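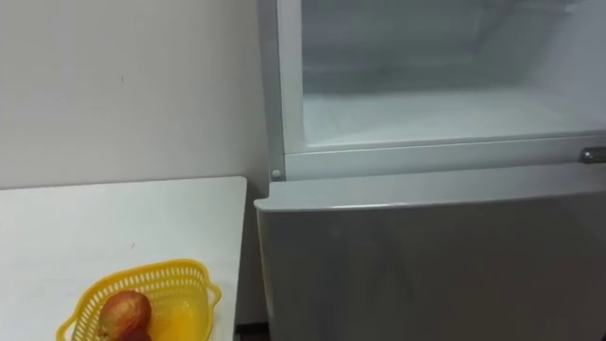 Bondley opens its first shared pantry, and yes, there's soup

FOR IMMEDIATE RELEASE, 18 Dec 2024

Hello from Bondley! I'm Veerle Wouters, I run the kitchen side of things over here, and I get to write this one myself because our usual press person is away and I begged. The news is that our shared pantry on the ground floor of the old Michiels bakery is open to the whole neighborhood, starting today. Come in, take what you'll eat, leave what you won't. You don't have to sign anything or tell us why you came.

We've been trying this out since June with a much smaller group, 217 households on the streets right behind the bakery, and it went so much better than I'd dared to hope. In that time our neighbors picked up 1,287 bags of food that would otherwise have gone in the trash (bread mostly, but also a truly heroic quantity of leeks). I carried plenty of those leeks myself and I'd do it again tomorrow.

How it works

The pantry is open 8 hours a day, and there will always be two of us on hand to help you find things. Dry goods go on the shelves by the door. Fruit and vegetables go in the crates under the window, and please don't wash them first, they keep longer that way. Cooked food needs a label with what's in it and the day you made it. We have pens. We have so many pens.

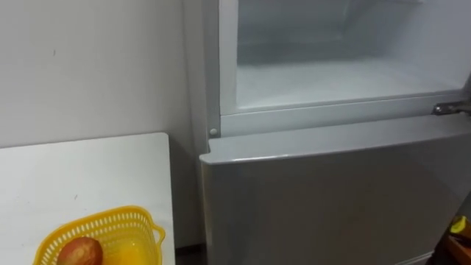 Cold food is the part people ask me about most, so let me go into it a bit. Milk, yogurt, cheese and opened jars with a proper lid are all welcome, and raw meat isn't, sorry, we just can't keep track of it safely. If you've only ever used a big family fridge, a tall one with two stacked sections like ours takes a little getting used to, and we'll be putting up a note to say what goes in which. Until then just ask, or hand your bag to whoever's wearing the green apron. Kobe Verbruggen checks the temperatures morning and evening and writes them in the blue notebook, which anybody is welcome to read.

Waldemar Bednarek will be making soup from whatever needs using up, and his wild mushroom one is already spoken of in hushed tones. Bring a jar if you'd like some to take home. Bowls are on us if you're staying.

"I used to throw away half a loaf every week and feel bad about it," says Czesław Tomaszewski, who was in the first group of households. "Now I bring the half loaf and go home with carrots. My grandchildren are less happy about the carrots."

The money came from a small grant and from Rana, the grocery on the corner, which also sends over its unsold produce at closing time. Bart De Smet at Rana packs the crates himself and he always tucks the ripe things on top so they get eaten first. Thank you, Bart!

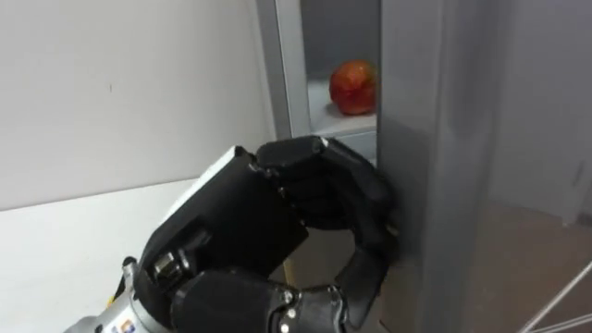
What's next

We'd love to do a second pantry over in Vavoditz, and we're looking for a room there with running water and a door wide enough for crates. If you know of one, even a slightly shabby one, please tell me. We're also starting a cooking evening for people who take home a celery root and then stare at it.

Reporters and photographers are very welcome during opening hours. I'm happy to chat by phone or in person, and Waldemar will talk about soup for as long as you let him.

Press contact: Veerle Wouters, Bondley, at the old Michiels bakery, ground floor. Ring the left-hand bell.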